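Nusirel Malt Crunch, the cereal sold with the Zusier tour merchandise, comes in a plain inner bag inside a printed box. I tested it over two weeks against the Kullska malt squares I normally buy. A 46 g serving fills a small bowl to just under the rim. The pieces are puffed corn with a malt glaze, uneven in size, and the dust at the bottom of the bag is mostly glaze.

In cold milk the larger pieces stay firm for nearly four minutes. The small ones go soft in half that time. Sweetness is high up front and drops off fast - the malt comes through late.

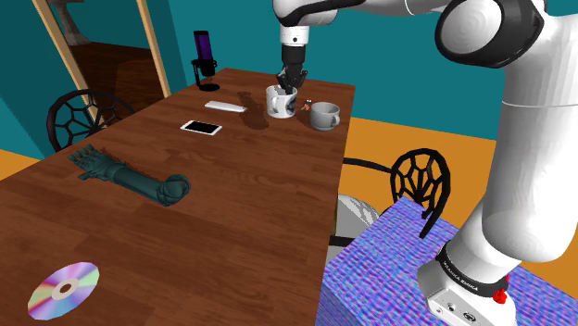 One reader wrote in to say that the first batch, sold in February, had more malt and less sugar, and that the new box should have said so. I never had the first batch and can't compare. The current label lists sugar ahead of malt extract.

The inner bag tears down the side seam when opened by hand. Use scissors and a clip.

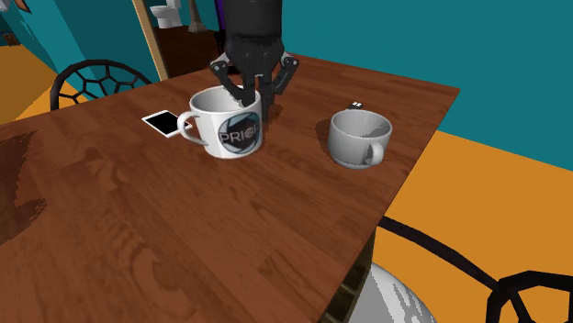 Price and Sizes

The box comes in one size, 143 g, or three full servings. Kullska sells a larger bag for less. I would buy Nusirel again at a discount - otherwise no.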